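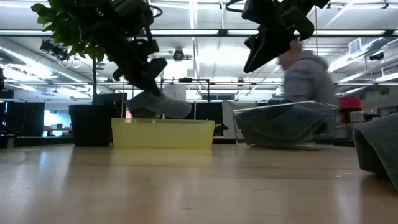
Figure 4. Left gripper holding a cloth over the yellow bin, right gripper hanging empty. Clear bin at right.

Section 4: Bin-to-Bin Cloth Test

Run this test after both arms have been mounted and homed (Section 3). It applies to the Zolell two-arm kit built on a shared bench, with the Flurnmont controller board. If you are using the older Wistton board, set the speed limit by hand before you start.

What you need

One yellow bin and one clear bin
Cloths of different thickness, with no buttons or zippers
Masking tape
A tape measure marked in millimeters

Setting up the bins

1. Press the stop button and leave it pressed until step 6.
2. Set the yellow bin on the table within reach of the left arm. Set the clear bin to its right, leaving a gap between the two.
3. Measure from the left arm's base plate to the center of the yellow bin. The distance should be 545 mm. Mark the bin corners with tape.
4. Put the cloths in the clear bin in a loose heap. Do not stack them flat. The fingers need a fold to close on.
5. Check the cable loops on both arms. Each loop needs enough slack for the wrist to turn fully without pulling.

CAUTION: Keep hands and sleeves away from both bins whenever the stop button is released. Other people using the shop must stay outside the reach of the arms.

Running the test

6. Release the stop button and wait for the steady green light on the controller.
7. Open the Schumacher control panel on your computer and load program 11.
8. Set the grip delay to 3000 ms. Shorter delays can be tried once the test passes.
9. Press Start. Stop the run if a cloth catches on a rim or a cable.
10. When the program ends, press the stop button before you touch the bins.

Note: A cloth that hangs unevenly from the fingertips is acceptable as long as it clears the rim. If it drags, raise the lift height one step and repeat from step 9.

Note: Glossy tabletops reflect the bins and can confuse color detection. If the program reports a bin in the wrong place, lay a matte mat under both bins and repeat steps 2 and 3.

If the gripper closes on nothing, go to Section 6, Fingertip Adjustment.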